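23/03/2021

Tuesday. Up at six, couldn't get back to sleep, so I made tea and started on the cupboard. I had said I would do it by the end of the month and there isn't much month left. Cold first thing, bright by nine, then cloud.

The cupboard is mostly boxes. I keep them because they are good boxes and then I put nothing in them, or I put one thing in and forget which. The bottom shelf was all shoe boxes and those were easy. Flattened them and stood them by the back door for the recycling, which goes on Thursday this week. The middle shelf took longer. Old phone leads, a bag of picture hooks, the instructions for the Tuncer kettle we no longer have, candles that had gone soft at some point and set again in a curve. I kept the hooks. I kept two of the leads and will probably regret the others.

On the top shelf were the jigsaws. One is 1,000 pieces, the harbour, and has never been finished by anyone in this house. The other is 600 and we did it at Christmas. Both can go to Lleucu Jarman, who asked in July and has been very patient. I've put them in the hall with her name on a bit of paper so I can't pretend not to see them.

Behind the jigsaws was the small box with the Van Gogh on it, The Starry Night. I had been looking for that since the autumn. I bought it in Turklow on the same day as the blue scarf, and I was sure I had left it in the bag and thrown the bag out. I was cross about it at the time, more than a small box deserves. Gave it a wipe with a dry cloth and put it to one side while I finished the shelf.

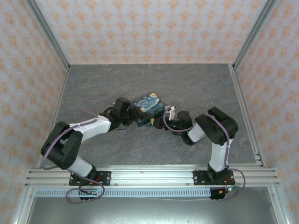

By then it was past eleven and I had to stop for the delivery, which was supposed to come between eleven and one and came at twenty past two. Flour, onions, rice, washing powder, no yeast again. They sent a different marmalade. Had beans on toast standing up because the kitchen table was covered with what had come out of the cupboard.

Rang Apolline Le Goff in the afternoon to wish her a happy birthday for tomorrow, as I know I won't catch her on the day. She is fine, her knee is not. She has been walking as far as Wunlow and back, on the flat side, and says the path is better than it was but still bad by the gate. I told her I had found the box and she had no memory of it at all, though she was standing next to me when I bought it. She remembered the scarf. She also remembered that we had soup in a place with a broken heater, and that it was her who paid, and she is right about that.

We talked about what I should keep in it. She said buttons. I have a tin for buttons. She said stamps, then, and I said I buy them one book at a time and they live in my purse. After that she went on to seeds, and I thought that was quite good. The packets I have now are in a freezer bag in the drawer with the string, and every spring I tip the lot out looking for the beetroot. I'm not sure the packets would lie flat, though. They might have to be folded over at the top, and I don't like to do that with the ones that are already open.

Came off the phone and had another look at it. What I like is the blue. It's a dark one, nearer to green in some lights, and there's gold-yellow in with it. I've seen that painting on mugs and umbrellas and a shower curtain and I had gone off it, but on something small it looks all right to me again. I think it's because you can't take in the whole sky at once on those big things. Or I was just pleased to have it back.
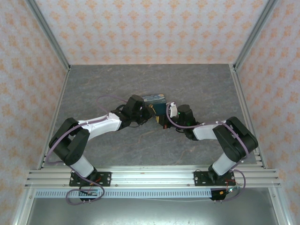
*The little box, with the swirly blue print on top.*

Did the rest of the cupboard between four and half past five. Wiped the shelves down with vinegar and water and left the doors open for them to dry. There was a ring on the middle shelf from something — paint, I think — and it wouldn't shift, so I've lined that one with the brown paper left over from the parcels. It looks better than I expected. I should have measured before I cut it. It's short by a finger's width at the back, where it can't be seen unless you go looking.

What went back in: the picture hooks, the leads, candles, light bulbs, the sewing tin, the spare fuse wire, the Brorkden folder with all the boiler papers in it. I put the folder upright at the end this time. Last winter it took me an hour to find the service sheet and it was lying flat under the candles.

Jaqueline Arriaga rang at six about the shopping for Friday. I've asked her for yeast if there is any and not to go to a second shop for it. She wants the flattened boxes if they're still here, for putting down under the potatoes, and I said she can have as many as she can carry. That saves me dragging them out to the front.

Supper was the end of the leek soup, with the last of the cheese. Washed up. Listened to the news, then turned it off and read for a while. The book is still slow. I have got as far as the wedding and there's no sign of the brother.

Before bed I got the seed packets out, thinking I would settle it. Beetroot, two lots of lettuce, the sweet peas, runner beans, three of marigolds for some reason. I sorted them by month and then wrote to Blandine Gilbert about it, as I owed her a message anyway and she has strong views on seeds. I told her about the box too. 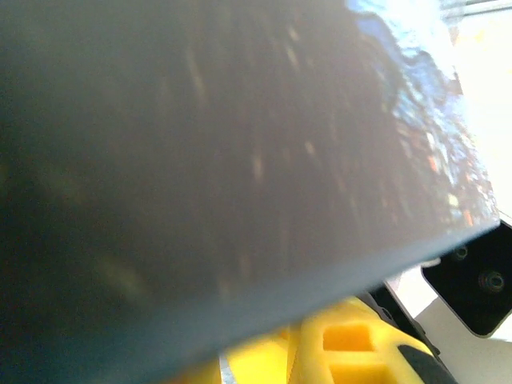

Blandine wrote back within minutes that seeds want somewhere dark and cool, that a pretty box left out on a sunny windowsill is no use to them, and that mine should go on a low shelf in the back room. She also said to throw out any lettuce older than last year, and that the sweet peas should have been sown by now.

She has a point about the windowsill, which is exactly where I was going to put it. So the sweet peas come first, tomorrow, if I can find the deep pots. The old lettuce I'll sow anyway in a corner and see. I haven't decided on the back room. It's cool enough in there but I'd hardly ever see the box, and I've only just stopped losing it.

Jobs for tomorrow:

- sweet peas, deep pots (behind the shed?)
- ring the dentist before ten
- jigsaws to Lleucu
- boxes out for Jaqueline
- marmalade — write and complain, or just eat it

Bed at half past ten. Raining a bit now.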